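Forum Handhabung und Greiftechnik
Bereich: Zweiarmsysteme, Zellenaufbau
Erstellt: Juli 2022
Schlagworte: Zweiarmzelle, Greifplanung, reflektierende Oberflächen, Vorführung

Zweiarmvorführung mit Alu und Papier: Wie bewertet man so etwas als Besucher?

achse6_tippbetrieb

Ich war beim Tag der offenen Tür von Yazıcı im Werk Skarkberg. Gezeigt wurde dort unter anderem ein Zweiarmplatz zum Sortieren von Wertstoffen. Aufgabe laut Aushang: Teile von einem Tisch aufnehmen und nach Material trennen, Aluminium in den einen Behälter, Papier in den anderen. Software ist nach Angabe am Stand ein Paket namens Kuvano, Version wurde mir nicht genannt.

Mein Hintergrund: Sechsachser, Palettieren und Maschinenbeschickung, alles mit definierter Teilelage. Mit formlabilen Teilen habe ich keine Erfahrung. Wir sollen im Oktober am Standort Jirov einen eigenen Vorführplatz für Besuchergruppen aufbauen, und ich soll vorher aufschreiben, was an der Vorführung in Skarkberg übertragbar ist und was nicht.

Der Platz während der Vorführung: 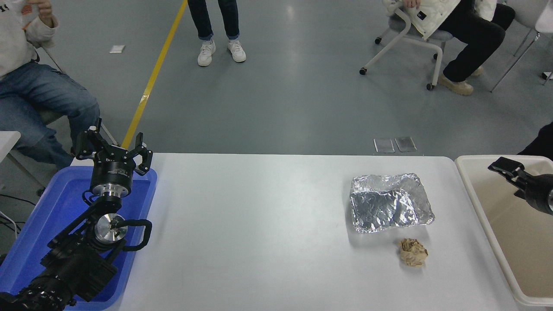

Tisch mit Alu und Papierknäuel, linker Greifer geöffnet, rechter Greifer über dem Behälter.

Dazu habe ich folgende Unklarheiten.

Erstens die Teilelage. Alu und Papier lagen in der rechten Hälfte, direkt beieinander. Wie trennt das System zwei zerknitterte Teile, die so nahe zusammenliegen, zuverlässig voneinander? Mit unserer bisherigen Konturerkennung würde ich das nicht versuchen.

Zweitens die Reflexionen. Zerknittertes Aluminium liefert bei jeder Lage ein anderes Muster aus hellen und grauen Flächen. Unsere Tiefenkamera in Jirov hat schon bei gestrahlten Blechen Löcher in der Punktwolke. Braucht man dafür eine andere Beleuchtung, oder lässt man die Tiefe weg und arbeitet nur mit dem Farbbild?

Drittens die Abgrenzung zum Publikum. Hinter dem Tisch standen und saßen Leute, auf dem Boden war eine gelbe Linie. Einen Zaun habe ich an dieser Stelle nicht in Erinnerung. Am Stand hieß es, die Geschwindigkeit sei reduziert und die Kraft begrenzt. Reicht das für eine Besucherveranstaltung, oder muss man trotzdem trennen?

Viertens: Auf der Tafel stand »973 Griffe«. Es gab keine Angabe zu Fehlgriffen, zum Zeitraum oder zu den Teilen. Was fängt man mit so einer Zahl an?

Taktzeit habe ich nicht gemessen. Typ der Arme und Traglast kann ich ebenfalls nicht nennen, die Beschriftung am Greifer war zu klein.

Nachtrag: Auf Rückfrage eines Mitlesers noch ein zweites Bild vom gleichen Platz. Es ging darum, wo die Behälter im Verhältnis zum Tisch stehen.
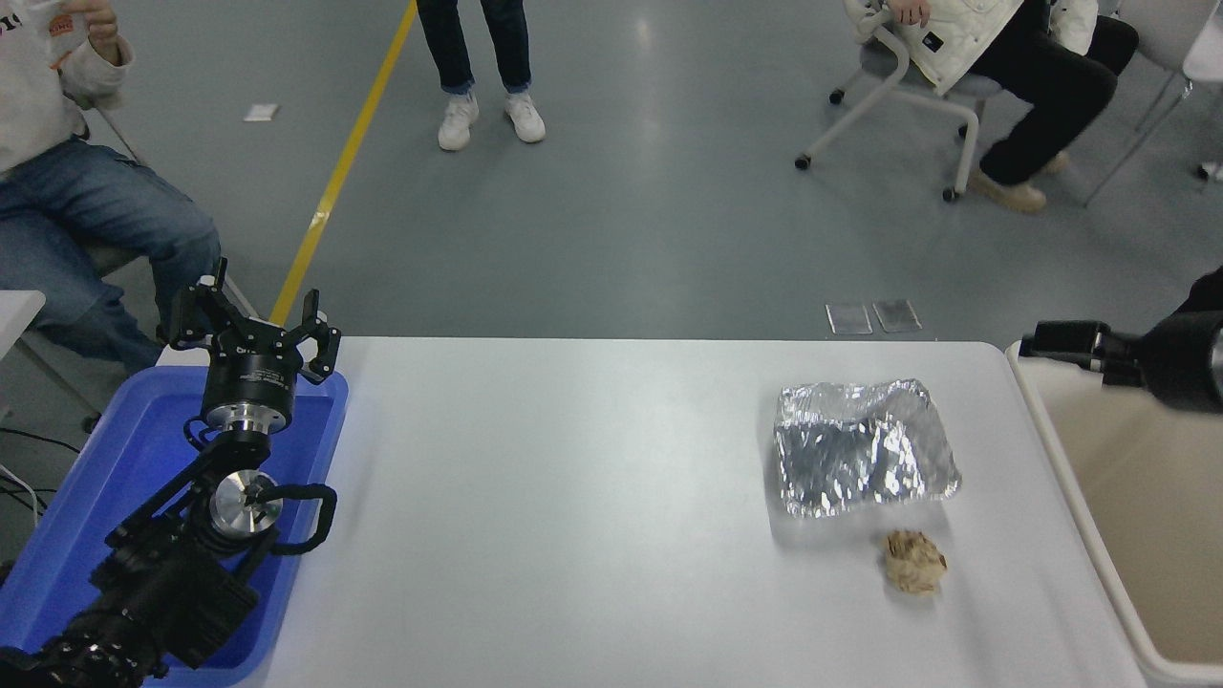
Derselbe Platz, blaue Wanne links, Behälter am rechten Tischende.

Die Behälter sitzen also unmittelbar an den beiden Tischenden, und der linke Arm ragt aus der blauen Wanne nach oben. Ich hätte die Ablage weiter nach außen gelegt, damit der Arm beim Zurückfahren nicht über der Wanne steht. Vielleicht gibt es dafür einen Grund, der mir nicht klar ist.

3 Antworten

sauger_statt_finger

Zu Punkt eins: einfach weiter auseinanderlegen, fertig. Bei einer Vorführung legt sowieso jemand die Teile hin, und der weiß nach dem dritten Durchgang, wo es gut geht. Für Papier würde ich im Übrigen immer einen Sauger nehmen, geht schneller. Den Rest lese ich heute Abend.

prüfprotokoll_b

Der Reihe nach, soweit es sich von außen beantworten lässt.

Teilelage. Dass zwei Teile dicht beieinanderliegen, ist auf einer hellen, matten Tischplatte zunächst kein großes Problem. Weiß gegen Silber ist zwar kontrastarm, Braun gegen Weiß dagegen gut, und eine halbwegs trainierte Segmentierung trennt die beiden Klassen über die Farbe, ohne dass sie die genaue Form kennt. Kritisch wird es bei Überlappung. Liegt ein Rand des Aluteils über dem Papier, bekommt man entweder eine gemeinsame Maske oder zwei Masken mit falscher Grenze. Für Jirov würde ich genau diesen Fall in den Abnahmetest aufnehmen und dem Publikum trotzdem nicht als Erstes zeigen.

Greifpunkt. Bei zerknitterten Teilen plant man üblicherweise von oben auf eine erhabene Stelle oder auf einen Rand. Beide Varianten verformen das Teil. Das ist beim Wertstoff egal, führt aber dazu, dass ein zweiter Versuch nach einem Fehlgriff auf ein anderes Teil trifft als der erste. Also nach jedem Versuch neu aufnehmen und neu planen. Ein gespeicherter Greifpunkt ist wertlos.

Noch ein Hinweis zur Öffnungsweite. Wir haben bei einer ähnlichen Aufgabe mit 48 mm Hub angefangen und mussten wechseln. Das Papierknäuel passte, die Alureste passten nur in einer Richtung. Vor dem Kauf mit den größten Teilen prüfen, die im Programm bleiben sollen, und dabei die Backendicke mitrechnen. Das wird regelmäßig vergessen, die Backen müssen ja neben dem Teil noch Platz finden.

Reflexionen. Aktive Stereokameras und Streifenprojektion haben an Folie beide Aussetzer, nur an unterschiedlichen Stellen. In der Praxis haben sich bei uns folgende Maßnahmen bewährt:

– diffuses Flächenlicht von oben, Hallenstrahler im Umfeld abschalten oder abschirmen
– kurze und lange Belichtung nacheinander aufnehmen und zusammenführen
– Lücken innerhalb der Maske mit der Tischebene nach unten begrenzen
– Anfahrt nach unten mit Kraftschwelle abbrechen, Höhe aus dem Bild nur als Startwert nehmen

Der letzte Punkt bringt am meisten. Wenn der Arm den Kontakt sauber erkennt, darf die Tiefenmessung schlechter sein. Voraussetzung ist eine brauchbare Kraftmessung im Flansch oder in den Gelenken und eine langsame Anfahrt auf dem letzten Stück. Polarisationsfilter haben wir ebenfalls getestet. Bei ebenem Blech gut, bei zerknüllter Folie kaum ein Unterschied, dafür Lichtverlust.

Die Zahl auf der Tafel. 973 Griffe ohne Angabe der Versuche sagen über die Erfolgsquote nichts aus. Zum Einordnen braucht man mindestens: Anzahl Versuche, Anzahl Eingriffe durch Bedienpersonal, Zeitraum, Teilesatz und Abbruchkriterium. Außerdem die Definition. Zählt ein Griff als erfolgreich, wenn das Teil abgehoben wurde, oder erst, wenn es im richtigen Behälter liegt? Bei leichten Teilen liegt dazwischen ein spürbarer Unterschied, Papier bleibt gelegentlich an der Backe hängen, Folie hakt mit einer Kante ein. Ich würde das beim Hersteller schriftlich anfragen. Kommt keine Antwort, lässt man die Zahl aus dem Bericht weg.

Für den eigenen Platz würde ich ein Protokoll mit vier Spalten führen: Durchgang, Teil, Ergebnis, Eingriff. Mehr wird am Besuchertag ohnehin nicht gepflegt.

Zur Sicherheit schreibe ich nichts, das ist nicht mein Gebiet.

zelle_ohne_dach

Ergänzung zu den beiden offenen Punkten, Abgrenzung und Behälterlage.

Abgrenzung. Eine Bodenlinie ist eine organisatorische Maßnahme. Sie wirkt bei unterwiesenem Personal. Bei Besuchergruppen, erst recht mit Kindern, setze ich sie nicht als alleinige Maßnahme an. Reduzierte Geschwindigkeit und Kraftbegrenzung können ausreichen, aber nur als Ergebnis einer Risikobeurteilung für die konkrete Anwendung. Der Arm allein ist dabei nur ein Teil der Betrachtung. Dazu kommen:

– Greiferbacken: Kanten, Quetschstellen, Schließkraft
– gegriffene Teile: gerissene Alufolie kann scharfkantig sein
– Quetschstellen zwischen Arm und Tischkante sowie zwischen Arm und Behälterrand
– bei zwei Armen zusätzlich der Bereich dazwischen
– Kabel am Boden im Laufweg

Ob das in Skarkberg alles betrachtet wurde, lässt sich anhand von zwei Bildern nicht beurteilen. Dort kann ein Scanner verbaut sein, den man aus dieser Richtung nicht sieht, und bei den Leuten hinter dem Tisch weiß man auch nicht, ob es Besucher oder Mitarbeiter sind. Daraus also bitte nichts für Jirov ableiten. Eigene Beurteilung machen, Fachkraft für Arbeitssicherheit früh einbinden, Ergebnis vor dem Termin unterschrieben haben. Bei uns hat allein die Messung der Kontaktkräfte mehr als einen Arbeitstag gedauert, der Leihtermin für das Messgerät kam noch dazu. Wer im Oktober vorführen will, sollte das Gerät jetzt reservieren.

Praktisch am einfachsten: transparente Scheibe zur Publikumsseite, Zugang von hinten über Laserscanner mit Stopp. Die Leute sehen trotzdem alles, und man kann die Arme etwas schneller fahren. Langsame Zweiarmvorführungen laufen dem Publikum nach kurzer Zeit davon.

Behälterlage. Ablage direkt an den Tischenden halte ich für vernünftig. Kurze Wege, jeder Arm bleibt auf seiner Seite, der gemeinsame Arbeitsraum beschränkt sich auf die Tischmitte. Damit lässt sich die Verriegelung der beiden Arme über eine einfache Zonenbelegung lösen: Wer in die Mitte will, fordert die Zone an, der andere wartet außerhalb. Eine vollständige Kollisionsplanung braucht man dann nur für Übergaben.

Der Nachteil ist der Fall, den die beiden Bilder gut illustrieren. Beide Teile liegen rechts. Wenn der linke Behälter für eines der Materialien zuständig ist, muss entweder der linke Arm weit über die Mitte greifen oder es gibt eine Zwischenablage. Letzteres kostet Takt, ist aber robuster. Welche Variante Kuvano dort fährt, müsste man erfragen, ich kenne das Paket nicht.

Die Wanne am Armfuß stört nur, wenn der Arm zum Ablegen stark einklappen muss. Vorher in der Simulation die Ablagepose mit geschlossenem und mit offenem Greifer prüfen, auch auf Gelenkgrenzen. Kabelführung am Arm dabei mit einem großzügigen Hüllkörper modellieren, in den CAD-Daten der Hersteller fehlt sie meistens.

Zum Vorschlag mit dem Sauger: bei zerknülltem Papier dichtet der nicht ab. Für glatte Bögen ja.

Kommentare

achse6_tippbetrieb
Danke, das hilft weiter. Die Überlappung kommt in den Abnahmetest, die Zwischenablage ebenfalls. Die Anfrage zu den 973 Griffen ist an Yazıcı raus. Messgerät für die Kontaktkräfte ist angefragt, Bestätigung steht noch aus.

prüfprotokoll_b
Bitte auch fragen, ob der Teilesatz während der Zählung getauscht wurde. Papierknäuel werden nach vielen Griffen kompakter und damit einfacher.

sauger_statt_finger
Faltenbalgsauger mit hohem Volumenstrom ginge schon, ist dann aber laut.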